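Terov to Open Bedding Repair Counter in Pritunano

PRITUNANO, April – Terov, the home textile company, will open a repair counter for bedding and soft furnishings at its Luo Street store this spring. Customers will be able to bring in comforters, blankets, pillow covers and fabric trims from any maker.

The counter will handle torn seams, worn edges, broken zippers and detached ties. Small repairs start at $13 and will be finished within 48 hours. Larger jobs, including full re-edging of a quilt, will be priced at drop-off.

Terov ran a trial of the service at its Kilesel store over the winter. Staff there completed 667 repairs, and 41 items were returned to customers as beyond repair, at no charge. Seams made up the largest share of the work, followed by zippers.

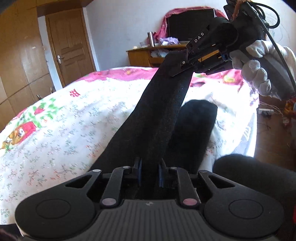 Guangming Yan said the Kilesel trial showed that most people had kept a damaged item in a closet for a year or more before bringing it in, and that they wanted a fixed price before they left it. The price list will be posted at the counter and on the store's website for that reason.

Repairs will be done on site. Items must be washed before drop-off. Electric blankets and feather-filled items with open shells will not be accepted.

The counter will be open from 10 a.m. to 6 p.m. during regular store days. No appointment is needed for small repairs. Re-edging work can be booked by phone or in person.

Press contact: Xuelian Meng, Terov, Pritunano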